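**Day rates for corporate AV: are we all just accepting this?**

**patchbay_pete** · 4 Jul 2024

So I got my third call this summer from a staging company (I won't say which, but if you've worked the Jevley convention center you can guess) offering the same day rate they paid me before the shutdowns. Same number! Meanwhile my parking went up, my insurance went up, and the hotel they want me in charges for breakfast now.

I do mostly audio, A2 or A1 on smaller rooms, and I've been freelance for seven years. Do I hold out or take it? July is looking thin and I don't love that.

---

**lumen_rat**

Hold out. Every time one of us says yes to the old rate, the rest of us get told "well, the other guy was fine with it." I lost a two-day in April over exactly that and I'm still grumpy about it.

---

**truckpack88**

Easy to say when you've got a house gig, lumen. Some of us went a whole year loading groceries. If the phone rings in July I pick it up.

Pete, ask about overtime before you ask about the rate. I took a "low" job for Sekik Staging last spring and it went into overtime after ten hours, with meal penalties. Came out better than the fancy rate I'd turned down.

---

**lumen_rat**

I don't have a house gig, I have 30 days a year guaranteed at a theater and I scrounge the rest like anybody. And I did my year out too. I just don't think it means we owe these companies a discount forever.

---

**patchbay_pete**

Okay okay, I didn't mean to start a fight! They said overtime after twelve, by the way. And travel days at half.

---

**truckpack88**

After twelve? Oh. Yeah, no. I take some of it back.

---

**fader_creep**

I hire for a small outfit, so throw your tomatoes. The clients did come back, but they came back with smaller budgets and they all want a stream on top of the live show. That's an extra switcher, an extra op and a backup internet line, and they think it's included. We quoted a sales meeting in Dandard for 170 people and they asked us to cut the audio tech because "the mics already work."

I'm paying more than I did, but I can't double it.

---

**lumen_rat**

Then charge them for the stream? I'm not being snotty, I really don't get why that comes out of the crew's end.

---

**fader_creep**

Because the company down the street throws it in for free, and then I've got no show and you've got no call. I've tried it both ways. I lost the Østergaard account over one line on a quote.

---

**truckpack88**

The company down the street is also the one paying Pete the old rate, I bet.

---

**patchbay_pete**

Ha, could be. Update: I wrote back and asked for overtime after ten and full travel days, and left the rate alone. They said they'd "circle back." If they do I'll probably go, and if they don't I've got a church install that might run about a week.

lumen, I hear you, I do. I'm just not brave enough to sit home all month.

Going offline till I hear from them. 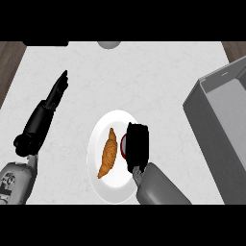 *croissant and a black mug*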